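09/03/2024

Slept until nine, which never happens, and then sat down with coffee to type up what's left of my notes before I forget what half the scribbles mean. The week was all block handling. White arm, white gripper, white tray, white blocks with the square tags on them, and me trying to write rules for it that another person could follow without calling me.

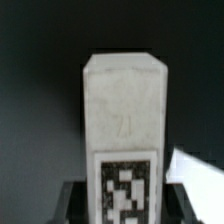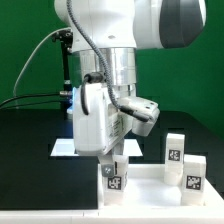 So, the rules. Rukhsana wants the handling sheet down to one side of paper, and I'm at two and a bit. She says people will read one page standing up and they won't read two. I think she's right but I hate cutting things!

The one I won't cut is the tag rule. Every block has to have its tag facing out, flat, no lifted corners, and if the print is getting scratchy you swap it that day. You don't wait for it to fail. Fermín argued that the software copes fine with a worn tag, and sure, it copes, until the light changes in the afternoon and then you spend an hour blaming the calibration. We went back and forth on it over lunch and he gave in, mostly I think so he could finish his soup.

Next is the hands rule. Hands out of the tray before you press start, and they stay out until the arm is back at home and the pendant says stopped. Paused doesn't count as stopped. I wrote that in capital letters and Valentina made me take the capitals out (she thinks they look like shouting – well, yes). I put it first on the page instead. I'd like it to be a real interlock some day, and I've asked, and the answer was maybe November.

Then speed. New hires run slow mode for their first 19 runs, signed off one at a time, and after that they can ask for normal. Aldana thinks 19 is a silly number and wants to know where it came from. It came from the old Botness sheet, and no, I have no idea why they picked it either. I left it alone. If we change it we have to redo the sign-off cards and we just had 500 of them printed.

Cables took me longer than all the rest. I've got a whole paragraph on checking that the cable has slack with the wrist turned both ways, and that the plugs are pushed all the way home, and I can't make it shorter without it turning into "check cables," which people will read as "look at cables." Hortensia suggested a little drawing. I can't draw. She can, so maybe that's settled.

Oh, and naming. Log files get the run number first, then initials, then whatever you like. Run 1507 is in there three times under three different names and I spent most of yesterday afternoon working out which one was the good one. It was the one called "test old." Of course it was.

Still to do: the bit about who is allowed to edit a saved grip position (I say two people, Rukhsana says anyone trained, as long as they log it), and something short on wiping down the finger plates. Also need to ask Fermín for the Priltum binder back, he's had it for ages.

Laundry now, then groceries. We're out of eggs again.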